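Week 4 handout: Sorting small stock by hand
Storeroom Practice, Cleststead evening course
Tutor: Edivaldo Moura

Most books on stockkeeping will tell you that sorting is the easy part. I don't believe it, and by the end of tonight I hope you won't either. We use paper clips, silver and blue, on a bare table. They are cheap and they tangle, and two finishes are enough to show every bad habit I know of.

## 1. Before you touch anything

The Godoy method (reading pack, second article) has you sweep the whole heap flat first. Godoy claims this "opens" the pile. My experience is that it mostly spreads the knots over a wider area. Try it both ways and write down which one you would defend.

Work with both hands low, one on each side of the heap, and let the fingertips do the moving. 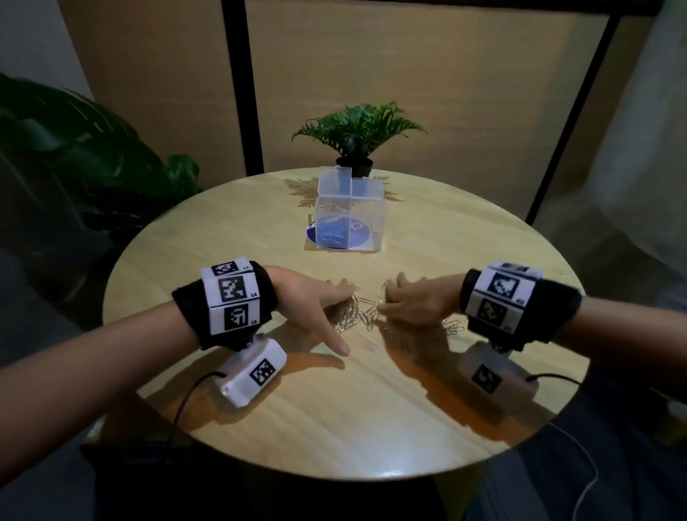 ## 2. One clip or a handful?

The Skuneo training sheet says a handful is always faster. It quotes 1475 clips an hour and doesn't say how many went into the wrong box. Be suspicious of any rate that comes without an error count.

Single picking is slow, but you look at each clip before it goes anywhere. Keep the box close, lid up, so your hands don't travel. Clear plastic is worth the extra money, as a stray silver clip among the blue ones has a chance of being noticed. 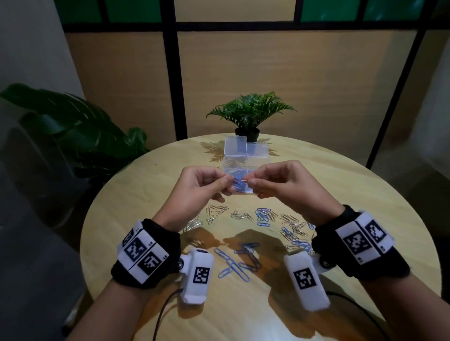 *Fig. 2. A single blue clip held in front of the open box, with mixed clips still on the table.*

Note for anyone who missed week 3: "finish" means the surface, silver or blue. Size is a separate sort. Do not attempt both in one pass, whatever Skuneo says.

## 3. Chains

Clips hook together. The usual advice is to shake them, and I have yet to see shaking do anything except make new chains. Pull the chain clear of the heap, lay it flat and unhook from one end.

A chain counts as unsorted until every clip in it is free. In the April group, one pair boxed their chains whole and reported 275 clips done. We recounted and gave them 70.
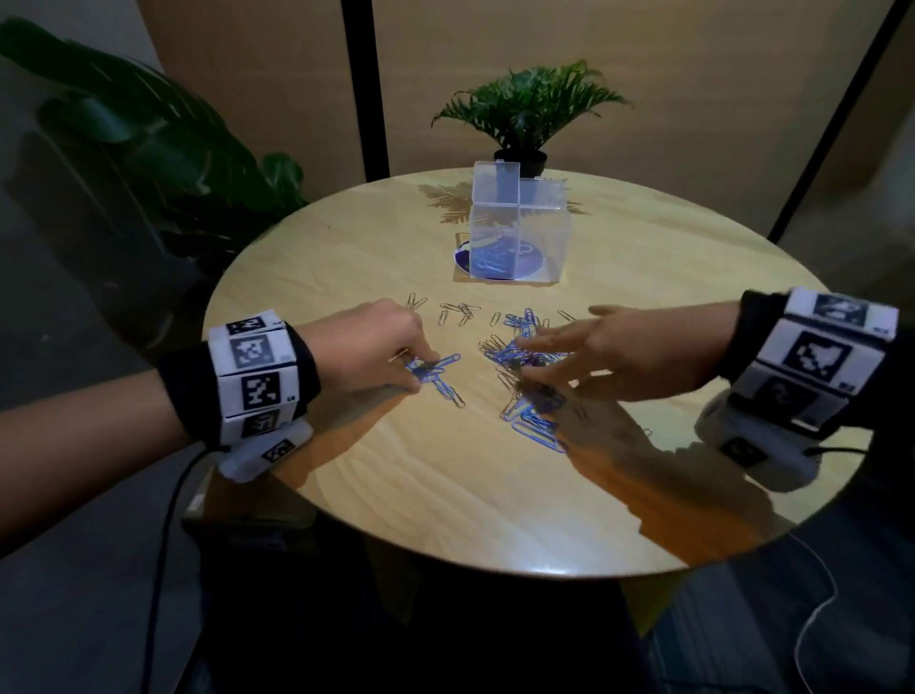

*Fig. 3. Fingers at a short blue chain near the front of the pile; the other hand rests over the denser part.*

## 4. Which color goes in the box?

Plondov argues that you should box the smaller group and leave the larger one on the table. It sounds sensible until you ask how you know which group is smaller before you've sorted. I say pick a color, box it, and stay with it.

Leave a clear strip of wood between the silver pile and whatever blue is still out.
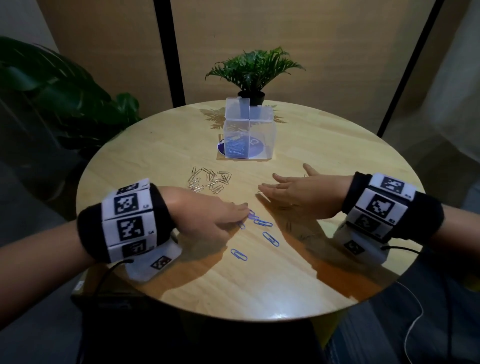
The last few clips are where people get careless. They start flicking them across the table, and one ends up back in the wrong pile. Same speed at the end as at the start, please.

## For next week

- Read Plondov, all of it, including the footnotes where the test conditions are hidden.
- Scale question: would you sort over 2000 clips this way, or would you weigh them? Half a page, with your doubts left in.
- Bring your error counts. A sheet with zero errors will be checked twice.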